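Notebook > Living room cell > Humanoid 2

Thursday, February
Entry by Jomar Sarmiento

Picked up where Ariel Bautista left off on the left wrist. She had it logged as "thumb slow to open after warm-up." Ran the open/close routine 16 times with the arm hanging and got the lag on 5 of them, always the thumb, never the other fingers. Swapped the finger driver board for the spare out of the Tolov drawer. Same lag, so the board is fine and I put the old one back.

Next I went along the left forearm cable. The clip nearest the cuff had been pushed up too far and the cable had no slack when the wrist rolled inward. Moved the clip down toward the elbow and left a loop. Repeated the 16 cycles with the wrist rolled in and no lag. Then rolled out, also clean. I want to see it again after a long run before I close the ticket.

Jerome asked for the head tilt to be checked at the same time, as the view had drifted after the neck bolts were retorqued. Ran the tilt offset routine twice. Second result agreed with the first, saved it over the old value.
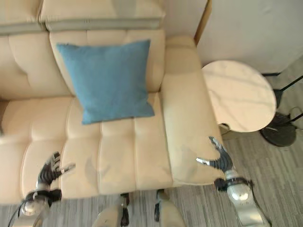 Wrist zero on the right side is still the open question. Ka-ming's note says the encoder loses its zero if the battery is pulled before the arms are parked, and I think that is what happened Tuesday night. Re-zeroed against the Baluyot jig and then went to the sofa for the contact pose. Right fingers over the front corner of the armrest, left hand open and held out at the seat. The loop on the left cable hangs down below the forearm in this pose, so watch it when the arm swings in past the legs. Might need a second clip. The pillow stays where it is against the back for all pose checks, otherwise the saved views don't compare.

Grip force limit on the right hand is set to 8 N for now. Ariel Maglaya had it higher for the Clirkside doors, please don't copy that file back over without asking me.

Still to do:
- 500-cycle run on left thumb, overnight, arm hanging
- ask Tulley if they have the shorter cable clips
- right wrist zero again after a full power down, arms parked first
- clean fingertips, both hands, alcohol wipe only
- write the parking step into the shutdown sheet (Jerome)

Battery on charger at 5. Arms parked before I pulled it.

Questions about this log: Jomar Sarmiento, bench 8 | Back to top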